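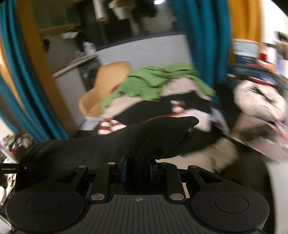 The heap as of Saturday, black item being picked up

Egan_372
Sorting question. The heap in the middle of the room is mixed clothing, no order to it. Green piece spread over the top, beige under that, something red-and-white striped coming out at the lower left, black at the bottom. There is a white padded bag with black trim sitting on it as well. I have two bins and a 70 cm shelf. Do I sort by color first or by fabric first?

stirkus
Fabric. Color only matters if you are washing, and you didn't say you were.

Egan_372
Some of it will be washed. I don't know how much yet.

bistamska
Then color first, darks out before anything else. Black fabric sheds lint on beige and picks it up from everything else. One bin darks, one bin the rest, and the striped cloth goes in neither until you have read the label. Red on white is the usual one to bleed.

stirkus
Disagree. Sorting by color puts a heavy knit next to a thin shirt and they don't dry at the same rate. Weight first, then split each weight by color if there is enough for a load.

bistamska
With two bins he gets one split. Weight and color is four groups.

stirkus
Four groups, two bins, one shelf and a chair back. It works out.

Morinport
Take the padded bag off before you do any of this. Anything with padding compresses what is under it and you will be steaming creases out of the green one. Empty the pockets too.

Egan_372
Bag moved. The orange-tan chair behind the pile is free, so I can hang things over the back.

Morinport
Fine for an hour or two. A narrow chair back leaves a ridge in knits – fold those flat.

bistamska
Are the teal curtains going in the same wash? If so, separate load. My set was 38 percent cotton and shrank on a warm cycle.

Egan_372
Curtains stay up. Clothing only.

stirkus
For the shelf: measure the depth before you pick a fold. People fold to the width and then the stack hangs over the front.

Egan_372
Depth is 38. Folding in thirds gets the shirts under that, sweaters are borderline.

stirkus
Fold the sweaters in half lengthwise, sleeves in, then in half again. Heaviest at the bottom of the stack.

Egan_372
Going with darks first, then weight within each bin. Light gray cloth at the right edge of the heap – darks or the rest?

bistamska
The rest.

stirkus
Depends on the weight.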